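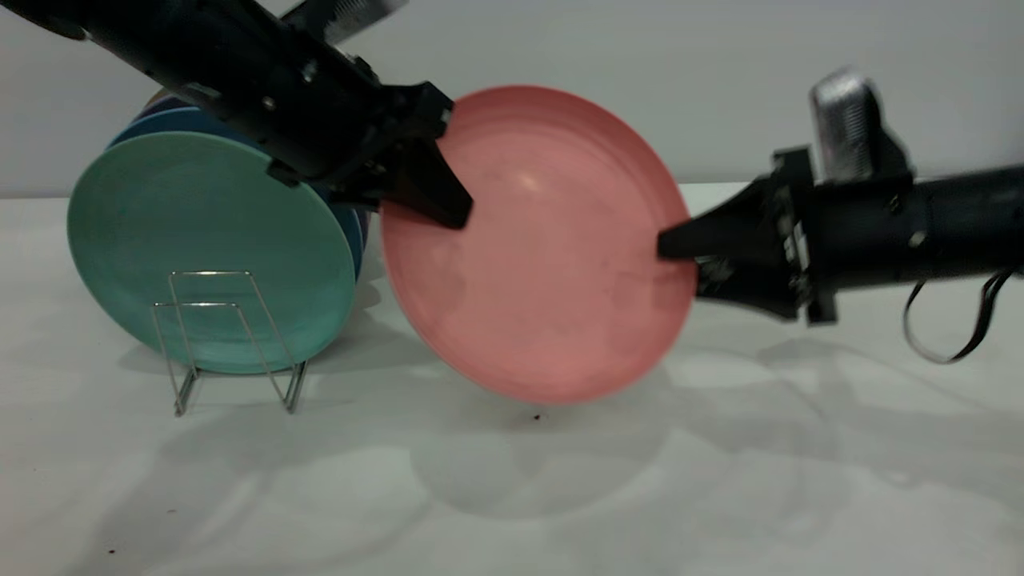 Zewditu Mamo asked at the January meeting whether the plates could go back to being stored upright, as they were at the old site, and whether the grant would stretch to racks for every table. Her question shaped most of what we did in this period, so the report starts with it.

Progress report to the Rutherford Fund
Clelbridge Community Kitchen, tableware and washing-up project
Thu 29 February

Where we are

The grant was for replacing the mixed crockery at Clelbridge and setting up a washing-up and put-away routine that new helpers can pick up in one shift. The crockery has been replaced. The routine is in use at the main kitchen and has been tried at the Bakine hall, where we serve on alternate weeks.

Plates

We bought colored plates in one size. The old set was white and came from several donations, with at least four diameters, and it never stacked well. We began with 81 new plates and now have 78. Two were chipped on the rim and taken out of use. One is missing, probably left at Bakine, and we will look for it at the next visit.

Colors are mixed on purpose. We had planned to give each table its own color, but this slowed down the put-away and we dropped it after the second week. Plates now go into whichever rack has room.

Racks

The wire racks stand directly on the table next to the drying area. Plates go in on edge, all facing the same way. Helpers hold a plate by the rim and lower it in, and start from the back of the rack. It took a few shifts to settle on this. At first people filled from the front and had to reach over, and plates got knocked against each other. Both chips date from that time.

The racks are light and slide a little when they are nearly empty. We tried a folded towel underneath, but it stayed damp and had to be changed too often. Rubber feet from the hardware store in Floltcombe are on order -- they should fit the wire we have.

In answer to Zewditu's question, we do not think every table needs a rack. Two at each site is enough at current numbers, with a spare kept at Clelbridge.

Meals served

We served 1064 meals on the new plates in the reporting period. Clearing and put-away after the evening meal used to run past closing most nights. It now usually ends before we lock up, though Bakine is slower. The sink there is small and there is only one counter, so washed plates wait in a pile until someone has a free hand.

Spending

Plates and racks came in under budget. The shelf repair at Clelbridge cost more than quoted; one bracket had pulled out of the wall and the plaster had to be patched first. We would like to move the balance from the plate line to the repair line and ask for your approval. The full ledger is attached separately.

Next period

Fit the rubber feet. Find or replace the missing plate. Ask the Bakine hall about a folding table beside the sink. Write up the put-away steps on one card for each site -- the present notes are three pages long and few people read them.

We have not started on the bowls. The old ones are still usable, and we would sooner settle the Bakine counter problem before ordering anything more. A price list for bowls will come with the next report.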